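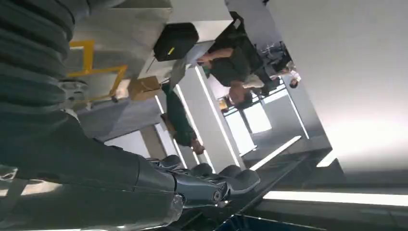 By the Studden Flyer's hangar columnist

I bought into a share of an old two-seater at Jandarby last March (4000 dollars, and yes, I ate a lot of soup after!).

Print | E-mail
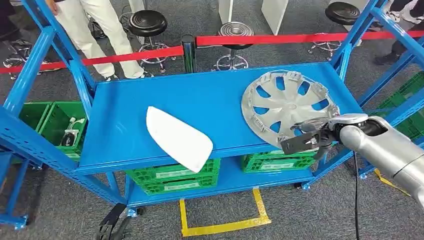
Hubcap and white panel on a blue cart.

My first real trip was 70 miles to Orkum, bumpy the whole way, and I grinned like a kid.
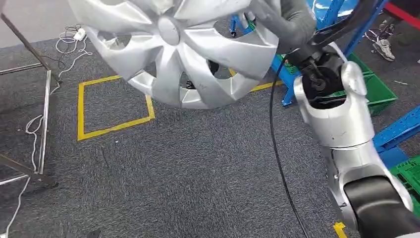
The fuel stop was slow, but the pie was great. 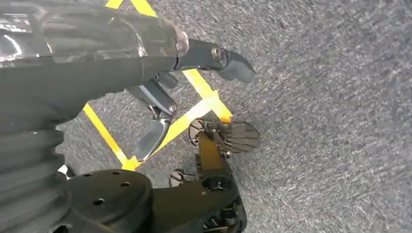 2 min read

Next up is new radios, and I'm already saving.

12 comments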